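Pre-session inspection checklist, home tidying study
Project Langat, apartment site Gutanness
Date: Thursday, January 25, 2018
Form revision 6

1. Emergency stop reachable from operator position. OK
2. Arm joints, screws visible and tight. OK
Comment: I checked both arms by hand with the power off.
3. Gripper fingers open and close fully. OK
Comment: The left one was slow at the first try, then normal in 26 cycles.
4. Cables free of joints and fingers. OK, with remark
Comment: The cables make wide loops at the grippers. Please watch them when an arm goes low.
5. Folding table locked and stable. OK
6. Floor in driving area. Not OK at first check
Comment: Small objects on the floor must be removed before the base moves. The items on the cabinet are outside the task, so keep the arms away from this side.

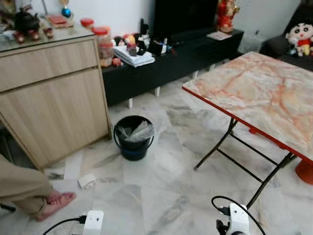
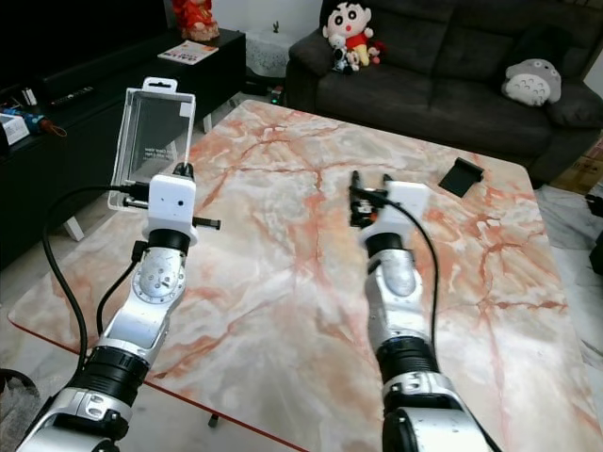
Folding table at site Gutanness. First picture: bucket and small white box on the floor. Second picture: clear package in the left gripper, right gripper open.

7. Persons in the room wear closed shoes. Not OK
Comment: Sandals are not accepted by our rule. I wrote the same remark in June.
8. Speed limit set for the shared room. OK
9. Recording method: each episode starts with both arms in rest position and is labeled the same day. OK
Comment: We have 147 episodes from this site, and 43 are not labeled yet. The comparison with the Fluvitz policy should wait for them.

Result: session allowed after points 6 and 7 are corrected.
Copy to: Tarkemia, safety folder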